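Getting Your Basketball Gear Clean, Dry and Ready for the Next Game

I play rec league basketball twice a week from fall right through to spring, and I love pretty much everything about it except the smell of the bag. After a lot of trial and error (and one truly awful December when the whole car stank of kneepads) I've worked out a laundry routine that really does keep things fresh. Most of it costs nothing!

Empty the bag first

Before supper, before your shower, before you check the other scores. Unzip every pocket and tip the lot out. A damp jersey balled up against a pair of shoes overnight will take two washes to come right, and a bag that stays zipped is hard to rescue once the lining has gone musty. I leave mine upside down over the laundry tub with all the zippers open.

Jerseys and shorts

Turn them inside out. That puts the sweaty side where the water can get at it, and it protects the numbers from rubbing. Our Skeltness jerseys have big heat-pressed numerals that started to crack in the first season, before I knew any better, and the replacements still look great.

Wash cold, on a gentle cycle, with a bit less detergent than you think you need. Skip the fabric softener completely! It coats the fibres in athletic fabric so they stop pulling moisture off you, and it seems to lock the smell in too. Half a cup of plain white vinegar in the rinse does a much nicer job. Never mix vinegar with bleach, and you shouldn't be bleaching coloured jerseys anyway.

For really stubborn underarm odour, soak the jersey in a basin of cool water with a scoop of baking soda for 40 minutes before it goes in the machine.

Kneepads, sleeves and braces

Check the tag, then do up any hook-and-loop straps before washing so they don't chew up everything else in the load. A mesh laundry bag is a wonderful thing. If a brace has metal or plastic hinges, pull them out if you can and hand wash the rest in the sink. Squeeze the water out gently, then roll the brace in an old towel and lean on it. Wringing will wreck the elastic.

Towels

Wash towels separately from the jerseys, in warm water, and give each one a good hard snap when it comes out. I've become a big fan of waffle weaves for the bench towel. They're light, they fold small, and they dry so much faster than a thick terry one. Hang yours in a loop with some space underneath so the air can reach both sides.
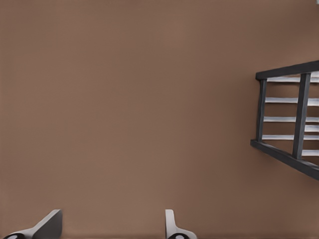
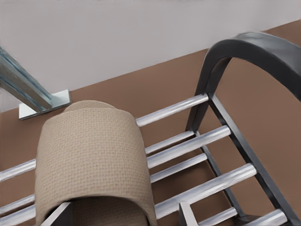
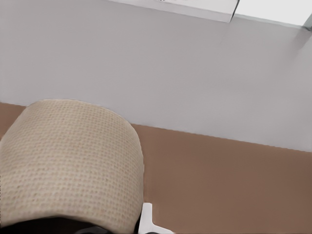 Shoes

Pull the insoles and loosen the laces right down to the toe as soon as you're home. Stuff each shoe with crumpled newspaper, give it 8 hours, and swap the paper if it feels damp. Keep them away from the heater and out of the dryer, as heat can soften the glue that holds the sole on.

For grip, wipe the soles with a damp cloth before every game. Gym dust is the enemy! An old toothbrush gets into the herringbone grooves beautifully, and a drop of dish soap will take care of the grey scuffs along the rubber edge.

The ball

Leather and composite balls both hate a soaking. Wipe yours down with a barely damp cloth and a tiny bit of mild soap, go over it again with plain water, then dry it with a soft towel. Store it indoors over the winter. A ball left in a freezing garage goes flat and sad, and if you pump it up hard while it's cold it'll be overinflated once it warms up. Moisten the needle before you put it in the valve, too.

The bag itself

Every 6 weeks or so in the season, sponge the inside with warm soapy water and let it air until it's bone dry. In between, I sprinkle in baking soda at night and shake it out over the grass in the morning. An old sock filled with cedar shavings and knotted at the top is lovely tucked into the shoe compartment.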